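FROM THE KITCHEN TABLE

Fruit and vegetable sorting is back at Plerkville

April 2026

If you haven't been by the Kalell Community Kitchen since October, you have missed the return of our favorite messy hour! The produce table is up again, the long one with the pink checked cloth, and it has been busy every session so far. We were hoping for a handful of people the first time. We got 12, and two of them stayed to help wash bowls.

For newer readers, the idea is very simple. A box of mixed produce gets tipped out on the cloth, and everyone sorts it into bowls and colanders before any cooking starts. Oranges go with oranges, salad things go together, and anything soft goes straight to the soup pot. It sounds like a chore and it really isn't – people start talking about what their grandmother did with cucumbers, and before you know it there are three recipes going and somebody is hunting for the vinegar.

Most of our boxes this spring come from the Carretero produce stand out on the Fokosthorpe road. They have been so generous with us, and the mix is different every time. One week it was nearly all citrus (we made marmalade, and we are still eating marmalade). Another week brought a pile of squash that kept the soup crew happy for days.

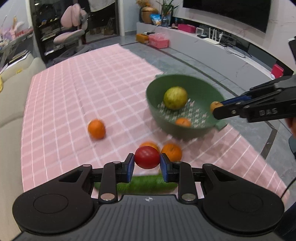
Oranges, a long green cucumber and the green colander bowl on the pink cloth.

We do love that green bowl. It's light, it drains well, and you can carry it from the sink to the table without leaving a trail of water across the floor. We could use more like it, so if you have a spare colander at the back of a cupboard, any color, please bring it along!

Now, the orange and cucumber salad, which so many of you asked about. For a big bowl you'll want 500 grams of cucumber and 600 grams of peeled oranges. (Sorry, the kitchen scale is stuck on grams. Each of those is a bit over a pound.) Slice the cucumber thin, salt it lightly, and leave it in a colander for 20 minutes. Pat it dry. Cut the oranges into rounds, pick out the seeds, and toss everything with olive oil, a spoonful of vinegar and plenty of black pepper. A little red onion is great in it. Mint too, if yours has come up yet – ours is just getting started by the back steps.

It keeps until the next day but goes watery, so make it the same day you plan to eat it. The juice at the bottom of the bowl is delicious with bread.

The next few sessions will be in the main kitchen at Plerkville, same table, same start time. Come at the beginning if you like the sorting, or come later if you'd sooner chop. Bring an apron and a container with a lid so you can take something home. Kids are welcome with a grown-up, and the little ones are wonderful at finding all the oranges.

Colanders can be left in the crate inside the front door. Please put a piece of tape with your name on the bottom if you want yours back.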